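Open day at Prothero, surfaces and wall coverings

I drove up to Flelludska with Zhenhua Dong for the Prothero open day and we ended up staying until they started stacking chairs. 11 halls, and we managed 7 of them! The Nasar rooms came first (plain colors, lovely linens), then coffee, then a long stretch of tile samples that Zhenhua had to drag me out of.

My favorite stop was the pattern corner. Pink leopard print on the walls, rosy blobs and little heart-like shapes on a pale background, and under it a smooth beige marble pattern with soft cream and tan veining. I would never have put those two together and now I want them in my hallway.
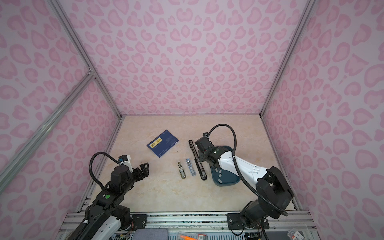
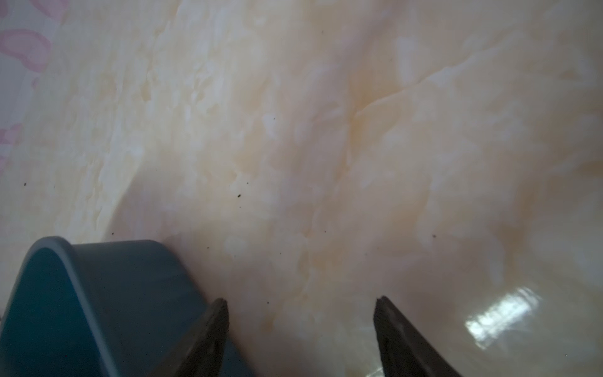
Getting there

Parking is behind the Fiseo building, about 300 spaces, and it fills early. The next open day is in January.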